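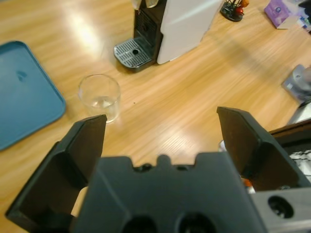 **Home & Kitchen > Furniture Care**

**Rings on a honey-colored table, what finish do I use?**

**padilla_j** wrote:
Picked up a secondhand Flanholm table for the kitchen. Light wood look, glossy, grain runs on the diagonal. The seller left me half a can of Voltska paste wax and said to do it twice a year. We never use coasters and I don't want to start. Will wax stop rings from water glasses?

**margitpap** wrote:
No. Wax slows water down for a few minutes. If a cold glass sits there through dinner you can still get a mark. Use coasters.

**kinsella9** wrote:
Before anybody talks about wax, is it real wood? A lot of the Flanholm tables were laminate. Look at the underside and the edges. If the grain on top stops dead at the edge and there's a seam, it's laminate and wax will only make it smeary.

**padilla_j** wrote:
There is a seam. It's hard to see but I can catch a fingernail on it.

**kinsella9** wrote:
Then put the can away. Dish soap, damp cloth, dry cloth.

**margitpap** wrote:
I'd still wax it. I've had a laminate counter for 9 years and I wax it every December. It looks better than my sister's, and she doesn't.

**kinsella9** wrote:
Looks better for a week. The wax has nothing to soak into. It sits on top and picks up grease — then you need mineral spirits to get it off.

**margitpap** wrote:
Mine isn't greasy. You have to buff it properly and most people don't.

**binh_d** wrote:
Both of you are partly right. A thin coat does no harm, but it won't do anything for rings either. What ruins these tables is water getting in at the seam. The core swells and you can't sand it flat again. Wipe up spills near the edge and run a little clear sealant along any gap.

**padilla_j** wrote:
Sealant I can do. Is the Guerra stuff in the small tube okay?

**binh_d** wrote:
Yes. Tape both sides first and pull the tape while it's soft.

**margitpap** wrote:
And get coasters.

**padilla_j** wrote:
Sealing it this weekend. Still no coasters. Can of Voltska is free to whoever wants to pick it up.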